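Section 4: Preparing a Score Set for a Concert Season

This section describes how to enter a concert program in the Prurnik score library, assign parts to players, and print a rehearsal pack. It applies to the desktop edition. Users of the tablet edition should refer to Section 9, as several of the menus have different names.

Before you begin, confirm that your ensemble has been registered and that at least one user holds the role of Librarian. Players and section leaders can view a program but cannot change it.

4.1 Creating the program

1. Sign in and open the Season tab.
2. Select New Program. Enter a title of no more than 100 characters. The title appears on every printed part, so a short form such as "November Concert" is recommended.
3. Enter the start time of the concert and the length of the intermission, if there is one.
4. Select the ensemble. If you manage more than one, check the name shown at the top of the window before you continue. A program cannot be moved to another ensemble once it has been saved.
5. Select Save.

Note: A saved program is marked Draft until the Librarian releases it. Players do not receive messages about drafts.

4.2 Adding works

1. Open the program and select Add Work.
2. Search by composer, title or shelf number. The starter catalog supplied with the software lists 1,264 works for full orchestra, chamber orchestra and concert band.
3. Select the edition that matches the printed parts you own or have rented. Measure numbers and rehearsal letters often differ between editions.
4. If the work is not listed, select Enter by Hand and complete the fields for composer, arranger, duration and instrumentation.
5. Drag the works into concert order. The total playing time is recalculated each time the order changes and includes the pause between works set under Preferences.

Caution: Deleting a work from a program also deletes the bowings and cues attached to it in that program. The master copy in the library is not affected. Export the markings first if they may be needed again (see 4.5).

4.3 Assigning parts

1. Select a work and open the Parts panel.
2. Choose a section from the list on the left. Wind, brass and percussion parts are assigned to one player each. String parts are assigned by stand.
3. Select a player's name, then the part. A check mark is shown when the assignment is complete.
4. For doublings, such as second flute and piccolo, hold Shift and select both parts before choosing the player.
5. Repeat for each section. Parts that have no player are listed in red at the foot of the panel.

Note: A substitute may be given access to a single program without being added to the permanent roster. Select Guest in step 3 and enter an e-mail address. Guest access closes at midnight after the last performance.

4.4 Printing the rehearsal pack

1. Select Print, then Rehearsal Pack.
2. Choose the paper size. Parts scanned at a larger size are reduced to fit unless Keep Original Size is selected.
3. Set the margins. A wider inside margin is advised for parts that will be bound.
4. Preview at least one string part and one percussion part - page turns are the most common fault in these sections.
5. Select Print All, or choose single players from the list.

The print queue accepts up to 500 pages at a time. Larger packs must be divided by section.

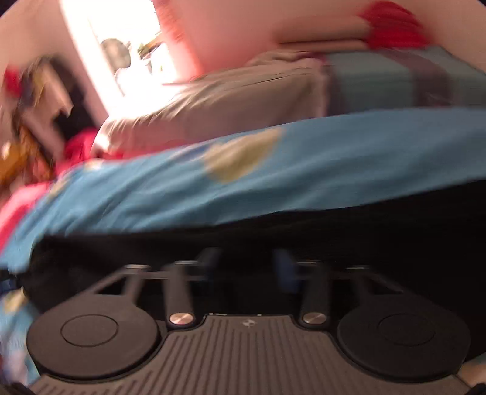

Fig. 4-1. Gripper against a light blue duvet.

4.5 Exporting markings

1. Open the work and select Markings, then Export.
2. Select the layers to be included. Bowings, fingerings, cues and conductor's notes are stored as separate layers.
3. Choose a folder and select Save. The file takes the shelf number of the work as its name.

Files exported from Prurnik can be opened in Skotard version 3 and later. Text notes are transferred in full. Hairpins drawn freehand may shift slightly and should be checked against the original.

4.6 Releasing the program

1. Confirm that no parts are listed in red.
2. Select Release. Each player receives a message with a link to the parts assigned to that player.
3. To make a change after release, select Recall, edit the program, and release it again. Only players whose parts have changed are notified.

If message 239 is displayed, two users have the program open for editing. Ask the other user to close it, then repeat step 2.

Questions about this section may be addressed to Birthe Hallgrímsson, Library Services, Nodville Music Software. Rental parts are covered in Section 5.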